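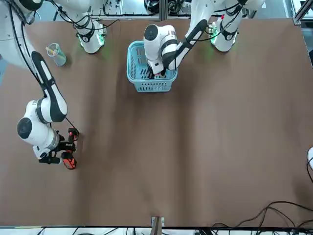 4. Where the Handhelds Live Between Shifts

4.1 The table and the basket

We came to this part of the study expecting to write a page on labels and ended up with a whole section on tables and baskets, and we are very glad we did. At both sites, Calix and Dizon, the handheld instruments spend far more of their lives on a tabletop than on anyone's belt. They are set down at the end of a shift, looked over, wiped, sorted and put away, and the next morning the whole thing runs backward. Earlier work on shared field equipment has plenty to say about chargers and sign-out sheets. It has much less to say about the flat surface where all of this happens, and that surface turned out to be the liveliest spot in either building.

Each site already had a system. Calix used a case with fitted foam, one slot per instrument. Dizon used open plastic baskets from the Bandby range, which somebody had bought for another purpose and which had drifted over to the instrument table. We watched the evening return at both sites for 4 weeks in all, 2 weeks with the storage people already had and 2 weeks with the storage swapped, so that Calix got the baskets and Dizon got the foam. Staff were told that we were interested in where things went and that there was no right way to do it.

The foam case is a lovely object. Everything has a place, and a gap shows up from across the room. We had assumed it would win easily. What we saw at Calix was that the case asks for a decision at the moment when people least want to make one, at the end of a long day with their gloves half off. A unit has to be turned the right way up and the right way around before it will go in. On busy evenings the instruments piled up beside the open case in a loose row, and whoever was last out did the fitting for everyone (usually the same person, and usually cheerful about it, to their great credit).

The basket asks for almost nothing. You hold the thing over it and let go, or lower it in if you are careful. Dizon staff liked this very much, and so did Calix staff once they had it. The trouble came in the morning. Units lay on their sides or on top of one another, and a person looking for one in particular had to lift several out to reach it. One supervisor told us she could find anything in the basket as long as she was allowed to put everything else on the table first.

4.2 Which way up?

This brings us to the question we enjoyed most: what makes a handheld easy to recognize and easy to pick up from a crowded table? Alper Akbulut, who led the observations at Dizon, began keeping a sketchbook of resting positions in the first week. He drew the instruments as he found them, with a small arrow for the direction the display was facing. His sketches changed how we saw the problem. We had been treating a handheld as a thing with a front and a back. On a table it has many more sides than that, and the side that matters is whichever one is facing the person who needs it.

Color does a great deal of the work. An orange surface against a brown tabletop can be picked out at a glance, and black markings or trim give the eye an edge to follow. Inside a light blue basket the orange stands out even more strongly, and we now think that the color of the basket deserves as much care as its size. Shape comes next. A top face that narrows toward one end tells the hand which way the unit is pointing, even before the eye has found the screen.

Figure 2. Looking down on the top of an orange-and-black handheld: a small display set into the orange panel, with a black rubber bumper and orange pads at the sides.

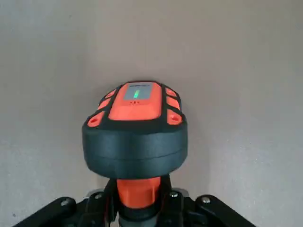
Touch matters too, and it matters more than we had guessed. Several people at both sites reached for a unit while talking to someone or looking at the clock, and in those moments the fingers had to do the sorting. Raised ribs and separate pads along the sides give the fingers something to read. A smooth panel does the opposite job nicely: it tells you that you have found the face and that the sides are a little farther out. One Calix technician described turning a unit over in her hand "until it stops being slippery," and we could not put it better ourselves.

We asked 8 members of staff to take part in a short tabletop exercise held on a Thursday, between shifts. Each person picked out a named unit from a mixed group, first from the foam, then from the basket, then from the bare table with the units spread out. The bare table was the favorite, and by a wide margin! People liked being able to see every top face at once. They also liked that nothing had to be moved out of the way. Of course a bare table is not storage, and both sites need it for other things during the day, but the result pointed us toward a mix of the two.

4.3 A small change that stuck

The arrangement we tried next was suggested by the staff themselves. Instruments coming in are laid on the table first, face up, with space between them. Only when the table has been looked over do they go into the basket, one at a time, with a Skitis liner on the bottom so that they stay where they are put. The laying-out step takes very little time and it catches a surprising number of small things, such as a unit left switched on or a dusty screen.

Both sites were still doing it when we went back in September. Dizon had added a second basket, for units waiting to be looked at. Calix had kept the foam case after all and now uses it for travel, where its snug slots make excellent sense. We did not test the liner separately from the laying-out step, so we cannot say how much of the improvement belongs to each. Section 5 takes up the morning side of the routine, including the 30 pickups we followed from the basket to the door.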